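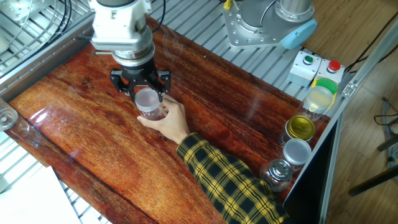 *Small clear jar with a lid, over the reddish-brown tabletop*

**Ticket: label sheets print lower and lower down the page**
Opened September 26, 2020
Status: open

Hi again! I run a little spice shop out of my house and I print all my own jar labels through Sillero, using the round lid template. It worked great all summer. Then I updated, and now every sheet starts fine at the top and slides down as it goes, so by the bottom row the word "paprika" is sitting half on one sticker and half on the next.

Stuff I've tried so far:

- Restarted everything, printer too. No change.
- Set scaling to 140 percent by accident (oops), then back to normal. Same drift as before.
- Swapped the Kondness label sheets for plain paper and held it up to the window against a blank sheet. Still slides, so I don't think it's the stickers.
- Printed the same file from my sister's laptop, which still has the old version. Perfect!! Every circle right where it should be.
- Turned off "fit to page" like your help article says. That made the top row worse and the bottom row a bit better – no idea what to make of that.

**Update, later the same day:** I found a setting called row gap under Advanced. Mine says 2 mm and on the old laptop it says 0. I changed it, hit save, closed the window, opened it again and it's back to 2. Tried it a few more times with the same result. Is it maybe being reset by the template?

I've burned through over 40 sheets on this and I have an order of 200 labels to get out, so for now I'm printing from the laptop. Can you send me the old installer, or tell me how to make that row gap stick? I can attach the template file if you want it – the upload button on this form just spins for me.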